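Review: Sevar Hand-Held Gripper, Open Demonstration at the Pokau Hall

Reviewed by Audrey-Anne Landry for the Clorkent Equipment Office

The Equipment Office attended the May open day at the Pokau hall to assess the Sevar gripper for possible purchase. Staff from our training section were given 11 minutes each with the tool, under the supervision of Roald Eklund. The session was held on the main floor, below the mezzanine, during normal working hours.

The tool is guided by hand through ordinary tasks so that the motion can later be taught to an arm. Visitors were invited to work with wooden items, among them a rod and a clothes hanger.

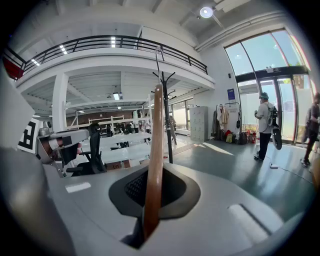 Our main interest was comfort over a long shift. The grip is well shaped, and staff with smaller hands reported no difficulty in closing the fingers. The weight sits too far forward, however, and two of our reviewers asked to rest their wrists before their time was over. A strap is sold separately. We believe it should be included in the price of $389.

The printed guide runs to 26 pages and is clearly written, although the section on cleaning the finger pads is too short to be of use. Amrit Sutherland, who led the question period, stated that a revised edition is in preparation.
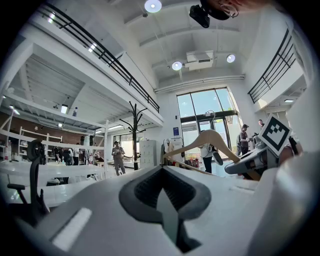

Thin items call for more practice than the guide suggests. Several of our staff closed the jaws too early and had to begin again. By the end of their turns most were working at a steady pace, and we would allow a half day of training for new users.

The hall itself is suitable for such events. Daylight is good, but voices carry, and parts of the opening talk were hard to follow from the back.

The office recommends a trial order of two units, with the strap, for the Arsenault training room. Spare finger pads should be ordered at the same time. Rating: four out of five.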